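小規模オフィス備品整理事業 進捗報告書(中間)

助成元:Drullalow生活環境基金 事業推進室 御中
提出:Jesix共用オフィス運営事務局

1.報告の趣旨

本報告書は、貴基金より助成を受けて実施しております「共用給湯コーナーおよび作業卓における備品整理事業」について、前回報告以降の進捗、支出の状況および今後の予定を取りまとめたものです。本事業は4月に開始し、当事務局が管理する2棟、すなわちBinetti棟とFodor棟の共用部を対象としております。

2.前回報告以降の経過

前回報告の時点では、両棟の備品の洗い出しと、不要品の搬出までを終えておりました。その後、利用者への聞き取りを行い、共用カップと文具小物の置き場所が定まっていないことによる不便が最も多く挙げられました。とりわけ、会議後に使用済みのカップが卓上に残ること、クリップ類の小物が引き出しの奥に紛れることの2点については、両棟に共通する課題として整理いたしました。

これを受け、当事務局では共用カップを紙製の使い捨て品から繰り返し使用できるものへ順次切り替えるとともに、同じ形で色の異なるカップを用途別に使い分ける方式を試行しております。飲用と小物入れの取り違えを防ぐため、小物を入れるカップは明るい黄緑色、飲用のカップは灰色と定めました。両者とも内側は白系の色で、中身の有無を上から確認しやすいものを選定しております。

3.作業卓における定位置の設定

Fodor棟の作業卓では、カップの定位置を卓の奥側とし、手前を書類作業のために空ける配置といたしました。卓上には赤と青の小さなテープを貼り、物を戻す際の目印としております。

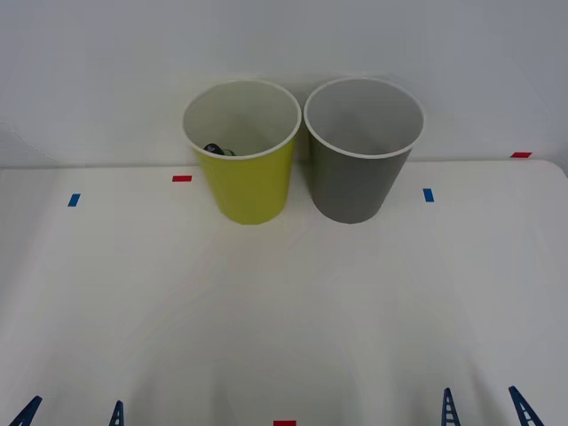 Fodor棟2階 共用作業室、2021年11月9日

黄緑色と灰色のカップは、白い天板の奥に左右に並べて置く形を標準といたします。テープは左側に赤と青、灰色のカップの右側に青を配しております。黄緑色のカップには小物を入れ、灰色のカップは未使用時には空にしておくことを利用者にお願いしております。

テープによる表示は、当初、文字入りのラベルで行う案もございました。しかしながら、ラベルは天板の清掃時に端から剥がれやすく、貼り替えの手間がかかるとの意見が清掃担当より寄せられたため、細く切った色テープに改めた経緯がございます。色の意味については、室内の掲示および利用案内に記載いたしました。

4.利用状況

試行開始から6週間が経過した時点で、退室後の卓上に残されたカップに関する清掃担当からの連絡は、Fodor棟では週に最大7件となっております。Binetti棟では給湯コーナーの改修と時期が重なったため、同様の記録を取ることができておらず、次回報告にて両棟を比較できるようにいたします。

利用者からは、小物の所在が分かりやすくなったとの評価がある一方、小物入れのカップに異なる種類の物が混在しやすいとの指摘も受けております。底にある小さな物は上から覗かなければ見えず、黒い物は特に見落とされやすいとのことでした。対策として、浅い容器への変更も検討いたしましたが、転倒時に散らばりにくい現行の形を当面継続し、入れる物の種類を限定することで対応いたします。

5.支出の状況

カップ100個の購入費および表示用テープ等の消耗品費については、いずれも計画額の範囲内で執行いたしました。搬出に係る費用は一部を翌期に繰り越す見込みです。詳細は別添の収支表をご参照ください。

6.課題および今後の予定

(1)Binetti棟への展開
給湯コーナーの改修完了後、作業卓の配置をFodor棟と同一の方式に改めます。天板の寸法が異なるため、テープの位置は現地で改めて決定いたします。

(2)洗浄の手順
繰り返し使用するカップの洗浄については、現在、使用者が各自で行う運用としております。来客時の取扱いが明文化されていないため、利用案内の改訂に合わせて定めます。

(3)テープの更新
摩耗したテープの貼り替えを定期清掃の項目に加え、更新の時期を記録いたします。

(4)利用者への再度の聞き取り
Binetti棟での配置変更後に実施し、結果を次回報告に記載いたします。

以上、ご報告申し上げます。ご不明の点がございましたら、当事務局までお問い合わせくださいますようお願いいたします。

コメント(4件)

Fodor棟利用者
カップの色分けは分かりやすいです。ただ、赤と青のテープの違いは掲示を読むまで知りませんでした。卓のそばにも小さい掲示があると助かります。

3階の者です
小物入れのほうに使用済みの付箋を入れる方がいるようです。入れてよい物の一覧はどこかにありますか。

Jesix共用オフィス運営事務局
ご意見ありがとうございます。入れてよい物の一覧は利用案内の末尾に掲載しております。卓のそばへの掲示については検討いたします。

匿名
Binetti棟の改修はいつ頃終わる予定でしょうか。給湯コーナーが使えず不便です。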